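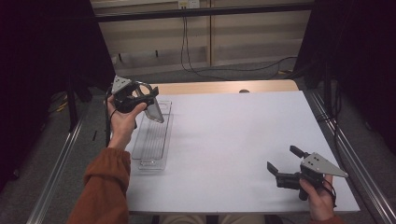 A pair of hand-held grippers above a white table with a clear plastic tray.

Skotard is a mobile application for scheduling and publishing posts to several social networks from one place. It is developed by the software company Hustholm and is available for phones and tablets, with a simpler version that runs in the web browser. The application is used mostly by small shops, clubs and local newspapers.

History

Skotard started as an internal tool at Hustholm, where the employees needed a way to answer customer messages from different accounts without logging in and out. The first builds were written by Teresa Buckley, who later became the product lead. They could only send plain text and had no support for pictures.

The public version was released under the name Skotard Pocket. The second word was dropped after one year, when the tablet version appeared and the name did not fit anymore. In October 2020 the company published version 7, which replaced the old interface completely and introduced the shared calendar. Many long-time users complained that the column view was removed, and it was brought back in a later update as an optional setting.

Features

The main screen shows a list of the connected accounts and, under each account, the posts that are waiting to be published. A post can be written once and then adjusted for every network, for example when one of them has a shorter limit of characters. Drafts are kept on the device and are also copied to the server if the user has turned on synchronization.

The shared calendar allows several people to work on the same accounts. Each member has one of two roles. An editor can write and change drafts, while a publisher can also approve them. The history of a draft is saved, and an older text can be restored as long as the post was not yet sent.

Pictures can be added from the photo library of the device. The application makes them smaller before upload, and the user can write an alternative text for each one. Video is supported only in the paid plan.

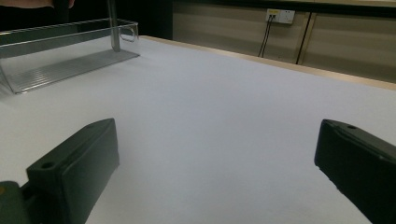 Two gripper fingers above a white tabletop with a light wooden edge.

The interface is translated into 17 languages. Most of the translations are made by users on a public translation page, and the quality is not equal among them. The help pages exist in fewer languages than the application itself.

Technical details

Skotard communicates with the social networks through a separate service called Wukport, which is also developed by Hustholm. Wukport keeps the queue of posts and tries again when a network does not respond. Because the queue is on the server, a scheduled post is published even if the phone is turned off at that time.

Plug-ins can be written by other developers. The best known of them is Demirtaş, a link shortener with simple click statistics, which was later included in the standard installation.

Reception

Reviewers generally liked the speed of the application and the clear calendar. The notifications were criticized more often, mainly for arriving twice when the same account was opened on two devices. The public issue list of the project contained 2186 entries at the time of the version 7 release, many of them duplicates of this problem.

See also

Social media management
Link shortening
Wukport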